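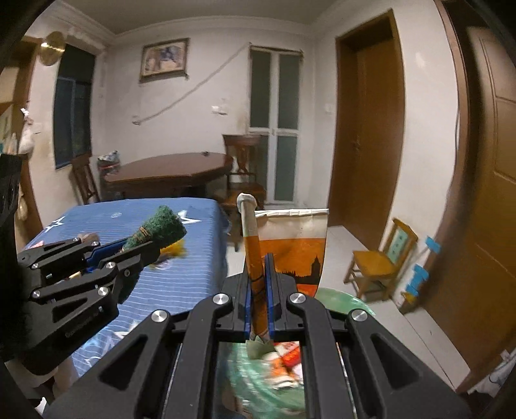
Is the Turnberg click-type torque wrench accurate enough for wheel nuts and suspension bolts?

At the settings used for wheel nuts it is. At the bottom of its scale it reads high, and small fasteners should be done with a smaller wrench.

Home Reviews Garage Tools Tyres Contact

Reading time: 3 minutes

The Turnberg is a half-inch drive, click-type wrench, 600 mm long, with a steel tube handle and a knurled grip. Adjustment is by rotating the grip against a spring, with a locking collar at the base. The scale is engraved in newton metres on one side and foot-pounds on the other. It ships in a blow-moulded case with a short extension and a calibration slip.

I have used this one for 11 months on a wagon and a light trailer. In that time it has done wheel nuts at each tyre rotation, one set of front lower control arms and a towbar.

Accuracy

Pranab Sultana at the Illcombe workshop put it on a bench tester for me in April. The car's handbook calls for 131 N·m at the wheels, so that was the main test point. Repeated pulls there stayed inside the tolerance printed on the slip, with no drift from the first pull to the last. Readings near the top of the scale were also within tolerance.

The lowest marked setting is 20 N·m. There the wrench clicked late every time, and the click was faint enough to miss with a compressor running. Sump plugs and anything going into aluminium should be left to a three-eighths drive tool. 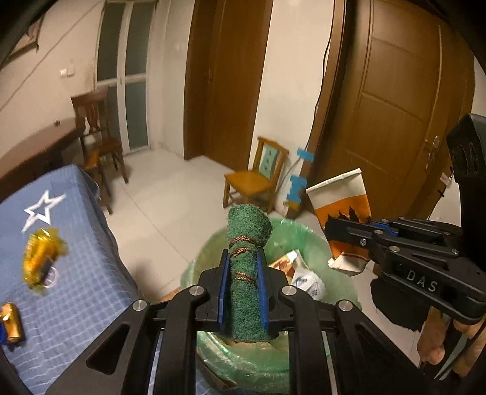
Green scouring pad, rolled and bound with copper-coloured cord.

Handling

The long handle makes wheel nuts easy and everything else harder. Inside the guard, with the car on stands, I had to take the control arm bolts in very short strokes. The ratchet is a coarse one, which does not help. A Pfeiffer wrench I borrowed for the same job has a finer ratchet and a shorter handle, and reached both rear bolts without repositioning.

The locking collar is the weakest part of the design. It has a positive detent when new, but the detent has softened, and on two occasions the setting moved when the wrench was put down on concrete. I now check the scale before each nut. The engraving is shallow and the paint fill has begun to lift around the upper figures.

Reversing the ratchet does not make this a left-hand torque wrench. It clicks in the clockwise direction only.

Storage

Wind the spring back to the lowest mark after use, and no further. Mine had a light film of oil on arrival and has not rusted in an unheated garage.

Verdict

Suitable as a wheel nut wrench. Less suitable as the only torque wrench in the box. If the collar were revised I would rate it higher.

Score: 3.5 out of 5

Reviewed by Prasert Saengthong

Related reviews
Trindley low-profile trolley jack
Impact sockets for alloy wheels
Choosing axle stands for a sloping driveway
Pfeiffer three-eighths ratchet set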